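Sunday, no coffee yet, going to dump everything I know about part-time master's applications before I forget it. Thread.

Background: did the part-time management master's at Zostby while working full time. Finished in January. Now get the same messages every week so I'm putting it all in one place.

First thing. Check the residency weekends BEFORE you pay the application fee. Mine had 3 per year, all in Flarerden, all mandatory. Hotel not included. Train not included. I found out after the deposit.

Fee was 88 dollars btw. Non refundable. They do waive it if you come to an info evening, and the info evening is online and takes an hour. Go to the info evening.

Employer money: ask HR in writing. My manager said "sure we cover that" and what they covered was tuition only, paid back after each passed module, with a 2 year stay clause. Read the clause. Then read what happens if THEY let you go. Mine didnt say, so I had them add a line.

Books and software came to around 1729 for the whole degree. Could have been a lot less, I bought new the first term like a fool. Second hand group for the program is on Brarkska, ask a current student to add you.

Essay. They want a reason for now. "I want to grow as a leader" is going in the same pile as all the others. I wrote about a pricing mess at work that I couldn't fix because I couldn't read a cash flow statement. Embarrassing to write. Got in.

References: pick someone who has seen you do the work over someone with a big title. Give them a month. Give them your essay too so the two letters dont fight.

Time. Plan on two weeknights plus most of Sunday. Group projects eat more than that. My group was spread over three time zones and we met at 6am, still not over it.

Electives get full fast. Operations with the Trương case pack was gone in minutes. Set an alarm for registration, have a backup picked.

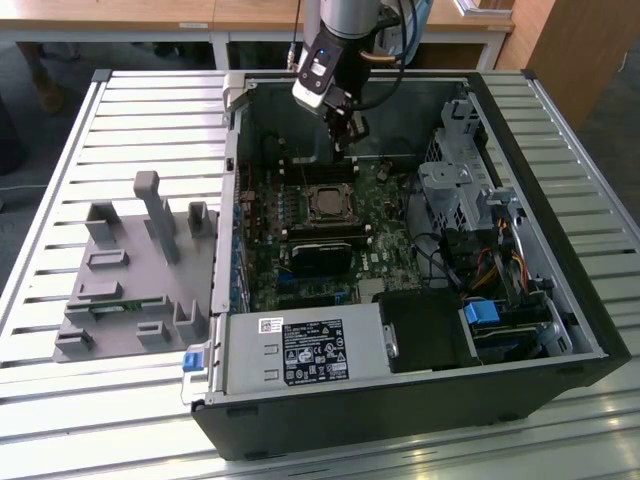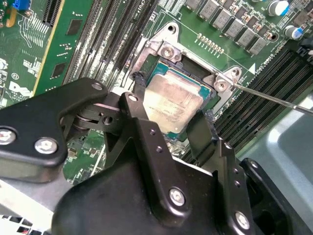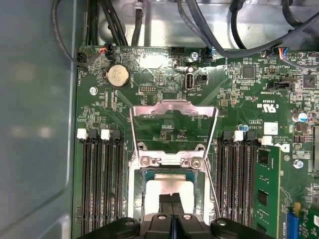 Do I need the GMAT for a part-time program?

Depends on the school, but plenty will waive it if you have enough work experience or a decent undergrad GPA. Email admissions and get the waiver confirmed before you pay for a test date.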